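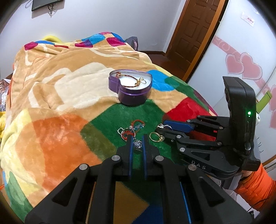 Small jewelry, one box, no system
Posted in Storage & Sorting – November, 9:40 pm
by viltis_drawer

I have one heart-shaped jewelry box and more stuff than it holds. Every few months I tip things out on the bed, sort for ten minutes, get bored and pour it all back. The braided bracelets grab the rings, the rings grab each other. What are people doing with cord bracelets in a small box? I'm not buying an armoire.

mallex106
9:52 pm
Step one, stop sorting on the bed. Plush blankets eat rings. I lost a stud in one and found it 8 months later with my foot.

bemarix
10:03 pm
Disagree. A blanket is the best surface there is. Drop a ring on a hardwood floor and it's under the radiator before you've finished swearing. On a blanket it just sits there.

mallex106
10:05 pm
Sits there until you shake the blanket out.

bemarix
10:06 pm
So don't shake the blanket out.

tshabalala_3863
10:20 pm
Back to the question. Cords go in flat and first, curved along the padding. Rings stand up in the padding if there's a slot, otherwise they get a pill organizer. Pendants get a little bag each. I've done it this way for 2 years and the only tangle I've had was one I caused looking for something else.

viltis_drawer
10:31 pm
A pill organizer. So I'd keep the pretty box for looks and the rings live in Tuesday?

tshabalala_3863
10:34 pm
Mine live in Thursday – it has the good lid.

mallex106
10:41 pm
Or own fewer rings.

bemarix
10:44 pm
Every thread, this guy.

viltis_drawer
11:15 pm
Update: bracelets in flat, rings in an egg cup for now, pendants bagged. The box closes, which is new. I have one coiled red cord left over and no memory of what it belonged to. Do I keep it?

bemarix
11:17 pm
Keep it.

mallex106
11:18 pm
Throw it out.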